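Teaching by Hand and by Remote: Questions From New Operators

Tunico Support > Bin Work > FAQ

These are the questions we get most from people starting on the bin cell. They cover both ways of showing the arm a task: moving it by hand in guide mode, and driving it from the remote station. If your question is about wiring, mounting or the safety fence, use the installation guide instead.

What is the difference between hand guiding and remote control?

In hand guiding you take hold of the arm near the wrist, press the enable switch and move it yourself. The arm carries its own weight and follows you. In remote control you sit at the Anier station and move a handle. The arm copies the movement of the handle at whatever scale you have set. Both methods record the same things: joint positions, gripper opening, gripper force and the view from the fixed camera.

Which one should I use for picking out of a bin?

Remote control, in most cases. When you guide by hand, your arm and shoulder get between the camera and the bin, and the recording is full of you. The program that learns from the recording will not have you there when it runs. Hand guiding is fine for setting the approach height, the drop point and the home position.

How many demonstrations do I need?

For one object type in a fixed place, 10 is usually enough to get a first test. For mixed objects in a bin, plan on at least 50 before you run any training. The largest set we have made so far, for the Fuvidwood sorting job, has 497 demonstrations in it, and the last part of those went to objects that kept slipping.

What counts as one demonstration?

One pick, from home position back to home position, with the object released at the drop point. If you pick two objects in a row without going home, the software stores it as one long recording and you will have to split it by hand.

What should I put in the bin?

Things that differ in size, shape and stiffness. Soft fabric items, small toys, desk supplies and small packages are all good. Do not use glass, anything with liquid in it, or anything heavier than the limit on the gripper sheet. Let some objects overlap. A set recorded only with objects lying apart does poorly when they touch. 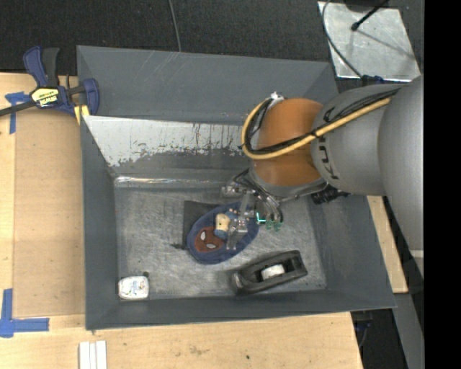

Written by: Tunico Support Desk
Last updated: 2019-09-15
Applies to: bin cell, remote station and guide mode

Where should the fingers be when I start to close them?

Come down over the object with the fingers straight and stop before they touch the floor of the bin. With a flat fabric item, such as the blue one with the Spider-Man face, go for a place where the material can bunch up between the fingers. If a smaller object is resting on top, decide before you close which of the two you are picking. Say so in the note field. A recording in which the operator changed targets halfway is hard to use later.

Can I pick two objects at once?

No. If it happens by accident, finish the movement, release at the drop point and mark the recording as "double." Do not delete it. We keep doubles in a separate folder and use them to train the check that runs after each pick.

Why does the handle feel slow near the bin walls?

There is a slow zone along the inside of all four walls. Inside it, your movements are scaled down and the arm will not push past a set force. You can make the zone smaller in the settings, but leave it on. The walls are sheet metal and slope, so a finger that touches one tends to slide down it.

The arm stopped in the middle of a demonstration. What now?

Read the message on the station screen first. If it says "force limit," lift the handle straight up and the arm will follow once you press resume. If it says "joint limit," you have turned the wrist too far one way. Switch to guide mode, unwind it by hand, then go home and start the demonstration again. Do not resume a recording after a joint limit stop.

What about the hose and cables on the arm?

Watch them when you turn the wrist. There is slack in the loop, but a full turn uses it up. If you see the hose pulling tight across the wrist, turn back the other way and come at the object from the opposite side. Check the cable ties at the start of each shift and replace any that have worked loose.

Does the bin have to stay in exactly the same place?

Yes, for the length of a set. Clamp the rim to the table and mark the position with tape on the wood. If the bin gets bumped, put it back on the marks and run the corner check before you record again. If you cannot get it back on the marks, close the set and start a new one. The calibration is stored per set, so a shifted bin will spoil everything recorded after it.

The floor of our bin is scratched. Is that a problem?

Not for recording. Scratches and worn paint make the picture less even, but the bin will look like that in real use too. Replace the bin if there is a sharp burr or if a wall is bent.

How fast should I move?

At the speed you would like the arm to use. New operators tend to hover over an object while they make up their minds, and the hovering is learned along with everything else. Look at the bin first, choose, then start the recording. Nearly all of our rejected demonstrations come from pauses.

Do I keep failed picks?

Keep them and mark them "miss." If you miss and then get the object on a second try in the same recording, mark it "retry." Retries are useful. More than 2 tries on one object should be marked "miss," and you should move the objects around before you go on.

How often should I rearrange the objects?

Every few picks. Put the picked objects back in different places and at different angles, and turn some of them over. You do not need to be careful about it. Stop the arm and wait for the steady light before you reach in.

Can two people share a set?

Yes, and we recommend it for mixed bins. Each operator should sign in under their own name so we can tell the recordings apart. People grip differently, and the training step can balance them if it knows who did what.

What does the Abubakari setting do?

It smooths the handle signal to remove hand shake. It is off by default. Turn it on if the fingers tremble over small objects. It adds a short delay, so do a few practice picks before you record with it. Sets made before the June software release do not store whether it was on, so write it in the note field if you are adding to one of those.

Where are the files saved?

On the station drive, in a folder with the set name. They are copied to the server when you press "close set." Leave the station on until the copy is done.

Who do I contact if something is not covered?

Send the set name, the number of the recording and the message on the screen, if there was one, to the support desk using the form on the contact page.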